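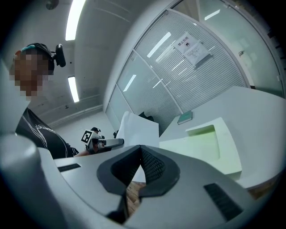 Halia is our hand-held gripper kit for teams planning a robot budget, and we're always happy to talk numbers before you spend a cent. Each gripper carries its own black-and-white marker, so allow a bit of elbow room at the bench and a clear view of it. The single is $1305 and the pair $2308, with 3 spare pads in either box - handy if you're sharing a kit between sites.

Please budget for a decent table as well, and somewhere tidy for the cables. 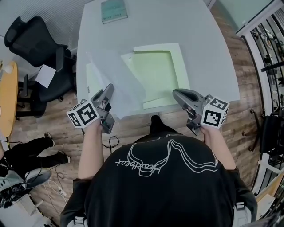 Halia pair in use at a light grey table, standing.

Freight from our Dralstead warehouse is a flat $40. Orders placed before September keep the current price, and quotes are free, so do ask!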